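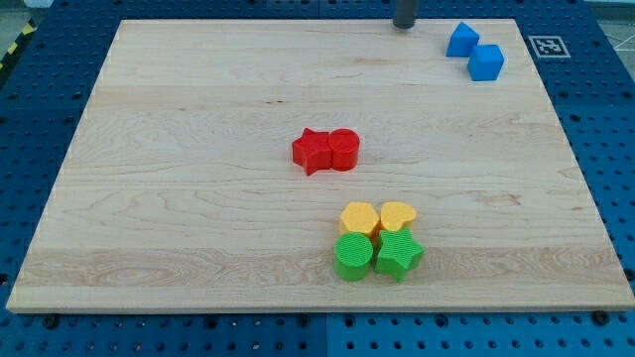
Why does a flat board need to be checked again after it has sat in the shop overnight?
Wood takes up and gives off moisture with the air around it, and the two faces seldom do so at the same rate. A board that was flat at closing time can be cupped by morning.

Unit 6: Solid Wood Panels as Work Surfaces

Read before the bench session. Bring the Skiso moisture sheet and a straightedge.

6.1 Terms

Face: either of the two large surfaces. The show face is the one the user sees.
Edge: the long narrow surface, parallel to the grain.
End: the short narrow surface, across the grain. End grain exchanges moisture much faster than face or edge grain.
Cup: curvature across the width.
Bow: curvature along the length, seen from the edge.
Twist: the corners do not lie in one plane.

Students regularly write "warp" for all three. In this course "warp" alone is not accepted on a report. State which one.

6.2 Maple

Maple is the reference species for this unit. It is pale, close-grained and hard enough to resist denting under small loose objects. The color runs from cream to honey. Wavy grain lines, brown streaks and small knot-like marks are common and do not by themselves disqualify a panel for use as a work surface. The board at the top of this handout shows streaks of this kind running along its length, with a slightly darker band of grain across the lower third. A band like that is recorded under "appearance" on the sheet and nowhere else.

Wavy grain matters when planing. Where the fibers rise toward the cutter they tear, and a plane that cuts cleanly at one end of a board may lift chips in the middle. Take a thinner cut, or change to a scraper. Sand last, with the grain, and stop at the grit given on the sheet.

6.3 Moisture and movement

Movement across the grain is large compared with movement along it. For a panel used as a loose work surface, the length can be treated as fixed and the width cannot. Three consequences follow.

(a) Do not glue a solid panel to a rigid base over its full width.
(b) If the panel must be held in place, fix it at the center line and let both edges move.
(c) Finish both faces with the same number of coats. A panel finished on the show face only will cup.

6.4 Support

A panel laid on a solid, sealed tabletop is closed off from the air on its underside -- the top face then dries or swells first. A perforated base with evenly spaced holes lets some air reach the lower face. It does not remove the need to turn the panel, but it makes the interval longer. In the Busuveo storage trial used for this course, panels 455 mm wide were kept on both kinds of base through July, and those on the perforated base were turned every 11 days without measurable cup.

The base itself must be flat. Check it before blaming the wood. A base with a high spot in the middle lets the panel rock, and the reading from the straightedge will be read as cup by anyone in a hurry.

6.5 Loose pieces on the surface

Small shapes make a convenient check on a work surface. In the same picture, a red star-shaped block lies flat and touches an upright red cylinder near the middle of the board, and two blue blocks, a cube and a triangular prism, sit toward the upper right corner. Each form tests something different:

A cube or an upright cylinder rests on a flat base. If it can be made to rock on the panel, either the panel or the base of the piece is out of true. Turn the piece a quarter turn and try again. If the direction of rocking stays with the piece, the piece is at fault.

A star lying flat has a wide, irregular footprint and bridges small hollows that a cube would reveal. Do not use it for flatness. It is useful for checking the finish, as its points mark a soft coat quickly.

A triangular prism on one of its rectangular faces behaves as a short straightedge. Sight under it toward a light.

6.6 Bench procedure

1. Wipe the base and both faces of the panel.
2. Set the panel down and press each corner in turn. Record any rocking as twist.
3. Lay the straightedge across the width at both ends and at the center. Record the gap.
4. Repeat along the length. Record as bow.
5. Turn the panel over and repeat steps 2 to 4.
6. Sand the show face to grit 80 only if the sheet calls for it.

Panels from Tirell stock are stamped on one end -- keep that end to your left so that readings can be compared between groups.

6.7 Reading

Steinarsdóttir, course reader, the section on unequal drying. The tables at the back use older terms; "hollow" there means cup.

Completed sheets go in the tray by the door before 4 p.m.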